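Tazas que no hacen juego: cómo se prepara la mesa de desayuno en la residencia Trultcombe

La encargada del comedor explica por qué dejó de comprar vajilla completa y cómo ordena las bandejas
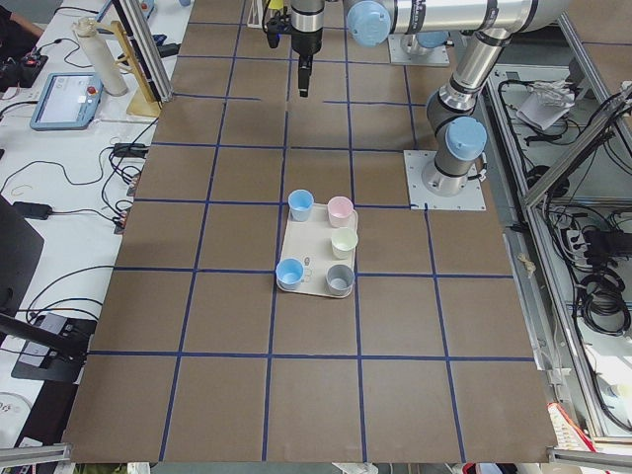 La primera decisión, cuenta la encargada, fue no reponer los juegos enteros. Cuando llegó al comedor de la residencia Trultcombe había un armario lleno de cajas de Ferton, una línea blanca que ya no se fabrica, y cada vez que se rompía una taza el juego quedaba cojo. «Guardábamos cajas de seis con cuatro piezas dentro, y esas cajas ocupaban el sitio de las que sí se usaban», dice. Hizo inventario en enero y le salieron 704 piezas entre tazas, platos y cuencos. Bastante menos de la mitad salía alguna vez a las mesas.

Desde entonces compra las tazas sueltas y en colores claros: azul celeste, rosa pálido, crema, gris. Las mezcla con o sin asa. Le preguntamos si los residentes no echaban en falta una vajilla uniforme. «Al principio hubo dos o tres comentarios. Una señora me dijo que parecía la cocina de un piso de estudiantes. Ahora pide siempre la rosa.»

Los colores tienen además una utilidad en el servicio. La gente recuerda cuál es la suya cuando se levanta a por pan, y quien recoge sabe qué taza iba con leche y cuál con infusión. No hay una regla escrita. «Cada turno se organiza. Yo solo pido que no pongan dos iguales juntas si las dos llevan cosas distintas.»

Las bandejas son lo que más le costó elegir. Probó unas de Nemasow con fondo de goma que sujetaban muy bien, pero cogían olor y tardaban en secarse. Las que usa hoy son lisas, de color beige claro, con las esquinas redondeadas y un borde bajo. «El borde alto parece más seguro y luego estorba. Para coger una taza tienes que levantarla más, y a una persona con poca fuerza en la muñeca eso le molesta.» En cada bandeja van 5 tazas. Podrían ir más, pero a partir de ahí empiezan a tocarse y se desportillan por el canto.

Sobre el asa tiene una opinión firme, aunque reconoce que no todo el mundo en la cocina la comparte. Prefiere que las de asa vayan en la parte de la bandeja más cercana a quien se sienta y con el asa hacia dentro. Si sobresale, alguien la engancha con la manga. Las tazas sin asa las reserva para yogur, fruta cortada o para quienes beben con las dos manos.

El desayuno empieza a las ocho y las bandejas se dejan montadas la tarde anterior, cubiertas con un paño. A las 11 ya está todo fregado y colocado. El lavavajillas, un Cronin de segunda mano, deja cerco en las tazas grises si se carga demasiado, así que esas se repasan a mano. «Las claras lo disimulan. La gris no perdona, se le ve la cal enseguida.»

¿Y la vajilla antigua? Una parte se regaló y otra sigue en el armario, en la balda de arriba. La encargada calcula que tardará unos 2 años en vaciarlo del todo. Mientras tanto ha puesto en la puerta una hoja donde se apunta lo que se rompe, con el color y el mes. La que más se rompe es la taza azul con asa. También es la que más se compra, y el próximo pedido lleva otra caja.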